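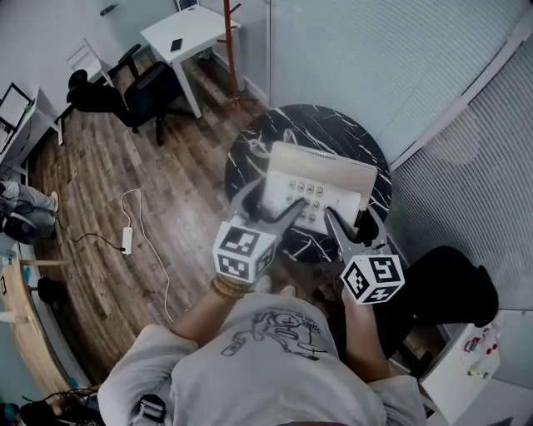
Page last changed: March 7, 2025

Rutthorpe students take on the desk telephone in this year's Woder Challenge

The Rutthorpe Robotics Club is delighted to announce that it has won a place in the final of the Woder Challenge, the student contest in which teams teach a robot arm to do the small jobs of an ordinary office. The final will be held at Abernathy Hall in July, and 17 teams will take part – our largest field yet, and a very friendly one.
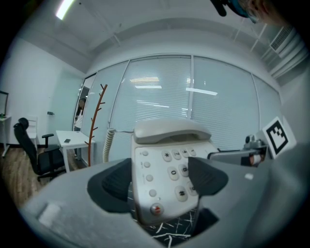
The club's entry is called Zercombe, and it learns from people. Members carry out each task by hand with a pair of grippers, again and again, and the recordings are used to train the arm. The task chosen for the final is picking up a telephone and setting it down somewhere else, and anyone who thinks that sounds easy is warmly invited to try it with two rubber fingertips, one pressed to either side of the phone, and a coiled cord curling away from the handset.

"We started with 95 recordings and felt very pleased with ourselves," said team captain Renato Lagman. "Now we are aiming for 2,000, and we all dream about telephones."

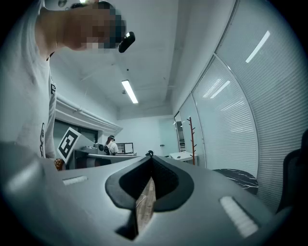

The club hopes to pass the first 1,000 well before Easter, and new members are welcome at any session, whether or not they have ever written a line of code. Please write to Eustaquio Palacios, club secretary, at the Rutthorpe students' office.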